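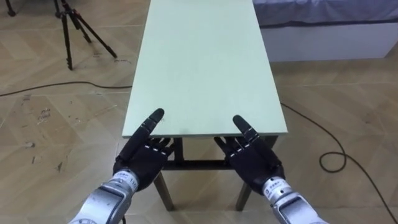 ## Handout 4: Setting the Reference Edge

Gilonside Shared Workshop, Robot Building Course
Issued August 16, 2022

This handout accompanies the fourth practical session of the Konel build. Members should already have completed the arm wiring in Handout 3 and should bring their signed joint checklist.

### 4.1 Purpose

The robot must know the position of the table before it is asked to handle anything upon it. In this course the near short edge of the tabletop serves as the reference edge. All later measurements are taken from it, including those for the joint carry in December.

### 4.2 Preparation

1. Clear the tabletop.
2. Route all floor cables away from the operator's standing position.
3. Load the Prarnadora motion file and confirm that it reports 564 lines. A shorter file is incomplete and must be copied again.
4. Set the speed limit to 2 per cent for the first approach.

### 4.3 Finding the edge

Curl the fingers of each hand and extend the index finger only. Bring the two fingertips up to the edge slowly, one towards each corner, and record the wrist readings on the Fakhoury sheet. Repeat with the arms lowered and raised again. If the two sets of readings differ, check the wrist fixings before altering any value in the software.

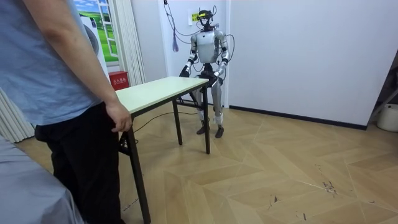 ### 4.4 Working with a second person

The joint carry requires an operator and the robot to share one table. The operator is responsible for the stop button and gives every spoken instruction. Positions are taken at opposite ends, with the robot facing the operator and its hands held level with the tabletop. One hand resting lightly on the corner is sufficient at this stage; the table is not to be lifted until the course tutor has checked the readings.

### 4.5 Assessment

The written record carries 70 marks out of 90, and the remainder is awarded for the practical. Records without both sets of wrist readings will be returned unmarked.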